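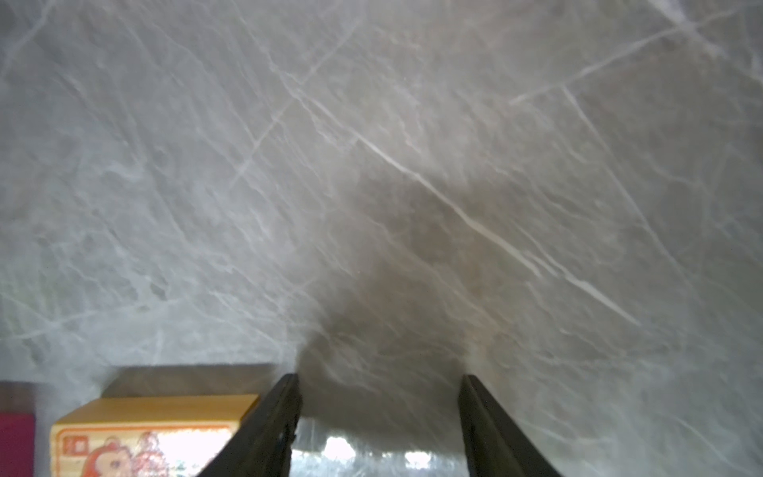
How soon can the worktop be used after sealing?
Wait 5 hours before putting anything on it, and leave it overnight if the kitchen is cold.

Section 2. Sealing and first care

1. Wash the surface with warm water and a drop of washing-up liquid. Dry it fully.

2. Spread Inudero sealer thinly with a soft cloth. The tin says one coat lasts for years – we doubt it, and suggest 2.

3. Wipe off any excess before it turns tacky.

4. Drip a little water on a corner. If it soaks in, repeat step 2.

Note: Furnstead sells a "marble reviver" spray. We have yet to see it do anything a damp cloth doesn't.

Caution: keep lemon juice, vinegar and limescale remover well away. Sealer slows stains down but won't stop acid marks, whatever the shop tells you.

Caution: use a trivet under hot pans, even on a sealed top.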